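Samstag in Clarkton, Tag der offenen Ateliers: Wer Kunst im öffentlichen Raum mag, sollte unbedingt hin! Schon auf dem Weg vom Bahnhof steht Nolturura, ein Mosaik aus 2000 Scherben, und keine zwei Straßen weiter geht es in den Hof von Bendura. Nkechi Akande hat uns dort ihre Entwürfe für den Marktbrunnen gezeigt – großartig, vor allem die blauen!
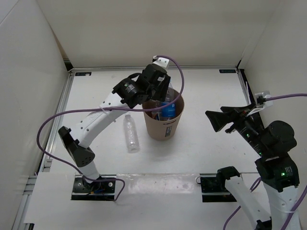
Nach zwei Stunden waren wir immer noch im Hof und haben den Bus verpasst.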